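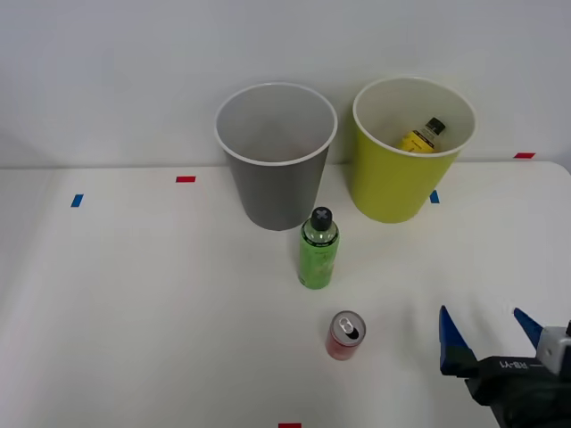

Sorting Study Enters Its Second Collection Period

The Batel Laboratory in Trolemmont has opened the second collection period of its object sorting study, carried out jointly with the Boutros Institute. Over the coming months the laboratory will gather recorded examples of a robot arm picking up everyday drink containers and placing them in the correct bin. The examples will be used to train a learning system that is expected to carry out the same task without step-by-step programming.

The first collection period closed in March with 512 accepted examples. Each example, known within the project as an episode, is one complete attempt guided by a trained operator from the opening position to the final release. The operator moves the arm by remote control, and the system records the motion of the arm, the state of the gripper and the view from the cameras. An episode is accepted only after a second member of staff has reviewed it from start to finish.

Members who visited the laboratory during the first period will find that the task itself has changed very little. There are still two bins, one gray and one yellow-green, and the containers are still of the kind that anyone might have left on a desk after lunch. What has changed is the way in which starting conditions are chosen. Review of the first set showed that operators, left to their own judgment, tended to place objects in the same comfortable positions near the middle of the table. A system trained on such material learns those positions well and performs poorly elsewhere.

For the second period the laboratory has therefore adopted a written schedule of 16 starting layouts. Each layout states which objects are to be used, where they are to stand, and whether one of the bins is to hold an object at the outset. The last point was the subject of some discussion. Beginning every episode with both bins empty is simpler for the operator, but a bin in ordinary use is seldom empty, and the system must learn that an item already inside one does not need to be handled again.
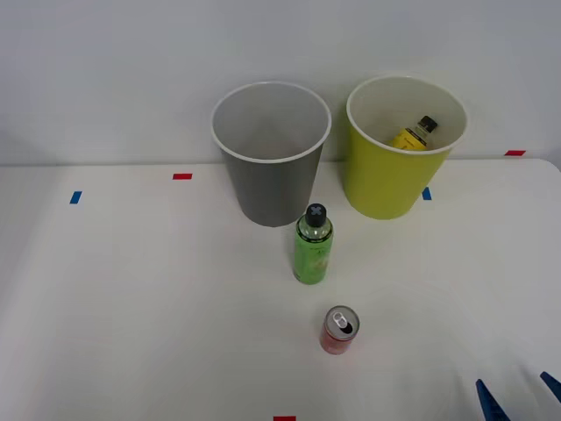
By the Office of Research Communications, Batel Laboratory
Sep 20, 2026

Short strips of red and blue tape are fixed to the white tabletop as position markers. In the layout shown, a green bottle stands in front of the two bins with a red can nearer the front edge of the table, and a yellow bottle with a black cap rests inside the yellow-green bin. The fingers of the gripper are open and clear of the objects, as the schedule requires at the start of an episode.

Operators have been asked to follow three rules during recording. The arm is to approach each object at a steady pace, without pausing above it to adjust. An object that falls over is to be left as it lies, and the episode continued if the gripper can still reach it. The operator is to speak to no one until the episode has been closed, as conversation was found to cause hesitation that appeared in the recorded motion.

The second rule departs from earlier practice. In the first period an episode with a fallen object was stopped and discarded, and the collection as a whole came to contain almost no examples of recovery. The Boutros Institute, which is responsible for training and testing the system, reported that early versions handled upright containers with confidence and had no useful response to one lying on its side. Episodes that include a recovery are now kept and marked as such — they are among the most valuable in the collection.

Failed episodes are also retained, in a separate set. They are not used for training at present, but the Institute intends to use them in developing a method by which the system can judge whether its own attempt has succeeded.

Recording takes place in sessions of limited length, with a rest between them. Remote operation demands close attention, and the quality of the motion declines when an operator is tired. The laboratory currently has three qualified operators. Staff at the Gerkirville site who wish to be trained may apply through their supervisors. Training consists of supervised practice on the arm followed by a set of trial episodes, which are reviewed under the same standard as any others. No previous experience with robots is required, although applicants should be comfortable working from a written procedure.

Once the second set has been reviewed, it will be transferred to the Institute together with the layout schedule and the operators' session notes. Testing will include layouts that do not appear in the schedule, so that performance in unfamiliar arrangements can be measured separately. The results will be reported to members of both organizations before any decision is made on adding further kinds of containers.

Members wishing to observe a recording session in Trolemmont should write to the Office of Research Communications in advance. Visitors are asked to remain behind the marked line while the arm is powered and to leave the tabletop, the tape markers and the bins undisturbed between episodes. Requests from groups will be accommodated as the recording schedule allows.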